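Ticket: Label printer drops last lines of address block on batch jobs
Site: Zirkdale returns counter
Status: Closed, fix applied

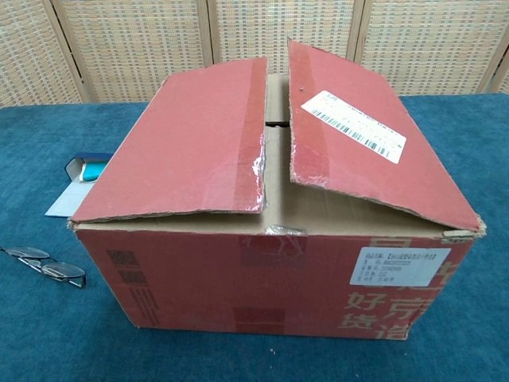
Shipping label on the right flap of a reddish-pink carton, tape cut.

Opened August 6, 2019

Reported problem

Batch label jobs sent from the Clodano shipping module print correctly at first. Partway through a long batch the labels begin to lose the bottom two lines of the address block. The barcode still scans. The order reference, which sits below the address, is missing on the same labels. Single labels printed from the order screen are complete every time.

The site prints one large batch in the morning and several small ones after lunch. Only the morning batch is affected. The counter staff have been reprinting the bad labels one at a time from the order screen, so no parcels have been held back.

Environment

Shipping module: Clodano, server install, current patch level
Printer: thermal transfer, network attached, fixed address
Print path: module to spooler on the Pelletier server, spooler to printer
Label template: Clindwood standard, site copy
Media: die-cut labels, gap sensing

Log

Entry 1
Asked the site for the size of the failing batch and the position of the first bad label. Batch size was 761. First bad label was number 500. Asked for the same numbers from the previous batch. First bad label was again 500. Labels 1 through 499 complete in both cases.

Entry 2
Ruled out media and ribbon. A new roll was loaded before the second batch and the fault started at the same label. Head temperature and darkness settings are unchanged from the install sheet. Missing lines are fully absent with no faint trace, which does not match a worn head or a ribbon wrinkle.

Entry 3
Checked the printer memory. Free memory at idle is well above what the template needs. The printer log shows no overflow and no restart during the batch. Power cycled anyway at the site's request. No change.

Entry 4
Captured the raw print data at the spooler for one full batch. Labels 1 through 499 each contain all text fields. From label 500 on, the last two address fields and the order reference are sent as empty strings. The printer is printing what it receives. Moved the ticket from hardware to application.

Entry 5
Compared the spooler capture with the module's own export file for the same batch. The export file is complete for all 761 records. The data is lost between the export and the spooler, in the step that merges records into the template.

Entry 6
Went through the merge settings on the Pelletier server. The merge runs in blocks. Block size was set to 499, which is not a default. The change log for the server has an entry from December that raised the block size from 332 to shorten the morning run. No other setting was touched on that entry.

Entry 7
Test batch with block size returned to 332. First bad label was number 333. This was not expected. The fault follows the block boundary wherever it is placed, so the December change moved the fault without causing it. Asked the site whether short addresses were ever reported before December. They had some returns marked as incomplete address and had put them down to customer entry errors.

Entry 8
Read the template with the field list open. The site copy of the Clindwood template declares the last three text fields as local. Local fields are loaded when the template is opened and are cleared at the end of a block. The first block opens the template and loads them. Later blocks reuse the open template and do not reload. The vendor copy of the template declares all fields as record level.

Entry 9
Checked why single labels are not affected. The order screen opens and closes the template for each label, so the fields are always loaded. The afternoon batches all fit inside one block.

Entry 10
Changed the three fields to record level in the site copy. Saved under a new revision. Restarted the merge service. The service does not pick up a changed template until restart, and a first attempt without the restart gave the old result.

Entry 11
Test batch of 761 to file, block size 332. All fields present in all records. Test batch of 4,000 to file, same block size. All fields present. Repeated both at block size 499 with the same result.

Entry 12
Live morning batch at the site printed in full. Site spot checked labels on either side of each block boundary and reported them complete.

Cause

Three text fields in the site copy of the label template were declared local instead of record level. They were cleared at the end of the first block and not loaded again for the rest of the batch.

Resolution

Fields corrected in the site template. Merge service restarted. Block size left at 499, as the site prefers the shorter run time.

Follow-up

1. Compare the other site templates on the Pelletier server with the vendor copy. The packing slip template was made from the same base and has two local fields. It is only printed singly at present.
2. Add a check to the merge service that writes a warning when a required field is empty. Logged as a separate request.
3. Old template revision kept in the archive folder, renamed so that it cannot be picked from the list.
4. Site to reopen this ticket if any label prints without an order reference.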